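Gripper Trial Group – Minutes, Wednesday, 2:00 p.m.

Present: Trerodier bench team, Pletska (by phone)
Apologies: Witon

1. Last minutes
Approved with one fix: the hand-held unit is on firmware 208, not 280.

2. Pletska fingers vs. Witon fingers

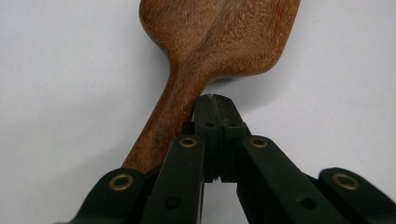 Side contact on handles was the main worry. The Pletska tips were set closed against the right side of a wooden utensil handle, and the scuffs along the seam between them were noted. Witon tips to get the same check. Each set does 80 grasps before we compare.

3. Objects
Hairbrush and mesh pencil cup stay on the list – no change to the other 14 items. Pletska asked for the cup to be tried from the side as well as the rim. Agreed.

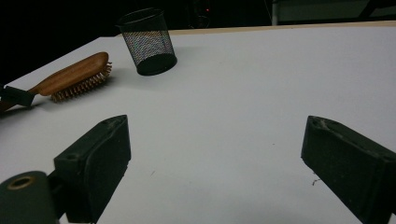 Photo: Trerodier bench team

4. Controller
The Sveinbjörnsson board dropped its connection twice. Swap the cable first, then rerun. Quote for a second board is $2000 – held over.

5. Actions
Bench team: Witon runs, cable.
Pletska: send spare tips.

Next meeting same time, Room 14. Closed 2:50 p.m.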